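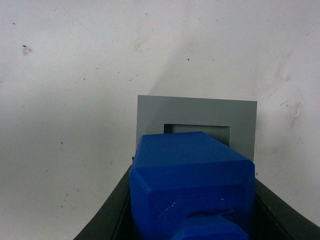 Station Officer Course, Module 4
Infectious illness in the fire station: handout for the second session

Please read this before the session and bring it with you. The first session was on personal protective equipment at calls. In this one we stay inside the station, where firefighters eat, sleep and wash together for long hours, and where an illness can pass from one crew member to another very easily.

1. Why the station is a difficult place

A fire crew is similar to a household. People share a kitchen, a dormitory, showers and the cab of the vehicle. In an office, a sick person can be sent home and the others continue. In a station, if four persons on one watch become ill in the same week, the vehicle may not leave the garage with a full crew.

There is also a question of habit. Many firefighters come to work when they feel unwell, as they do not want to leave their colleagues short. We respect this feeling, but the officer must be ready to say no to it. In the discussion we will speak about how to say it.

2. Ways of transmission

You know these terms from the medical module, so I only repeat them shortly.

Droplets and small particles in the air: coughing, speaking, breathing in a closed room. Influenza and coronavirus are the most usual here.
Contact with hands and surfaces: stomach viruses, some skin infections. Think of door handles, radios, the kettle, the steering wheel.
Blood and body fluids: mainly at calls, but dirty equipment which comes back to the station belongs also to this group.

The same illness can use more than one way. For this reason we do not make one plan for each illness. We make one plan for the station and adjust it.

3. The start of the shift

The officer asks every crew member the same questions, in private if possible:

Have you had fever, cough, vomiting or diarrhoea since your last shift?
Is somebody ill at home?
Do you take any medicine today which can hide a fever?

The third question is often forgotten. A person who took a tablet at breakfast may have a normal temperature at the start of the shift and a high one in the afternoon.

Handover should be done outdoors or in the vehicle hall with the doors open. Keep it to 15 minutes.

4. Case for discussion: Skurkasano station

Skurkasano is a station with 16 firefighters on two watches. On Sunday evening one of them has a sore throat and feels tired. He eats with the crew, sleeps in the dormitory and goes to two calls in the night. In the morning his temperature is high and he goes home. Two days later three colleagues from the same watch have the same symptoms, and one of them has already worked an extra shift at the neighbouring station in Brivent.

Please prepare short answers to these points:

At which moment could the officer have acted first?
Who has to be informed in Brivent, and by whom?
Which calls of that night must be checked, and what do we tell the patients?
How would you keep one vehicle available during the next week?

There is no single correct solution. Last year two groups gave opposite answers on the fourth point and both were well defended.

5. Air and cleaning

Open windows on two sides of the dormitory before people go to bed and again when they get up. In winter this is unpopular – do it anyway. Beds should stand head to foot, with as much distance as the room allows.

Surfaces which many hands touch are cleaned at each change of shift. Use the product according to its label, and respect the contact time. Most mistakes happen exactly there: the surface is sprayed and wiped dry at once, so the product has no time to work.

Washing of hands takes 20 seconds with soap. Gel is useful in the vehicle, but it is weak against some stomach viruses.

6. When a colleague is seriously ill

The officer will have to speak with the family and with the crew, sometimes in the same hour. Give only information that the family has agreed to share. Name one contact person for the family and do not change this person without need. The crew should hear bad news from their officer, before they read it on a telephone.

If a member of the service dies, the peer support team comes to the station before the next shift begins. We treat this subject separately in Module 6.

7. Written work

Write an illness plan for your own station, or for the training station in Palma if you have no station yet. Two pages are enough. The work gives a maximum of 100 points and is uploaded to Pluveo before the third session. Please put your watch and your course number on the first page – without them I cannot enter the result.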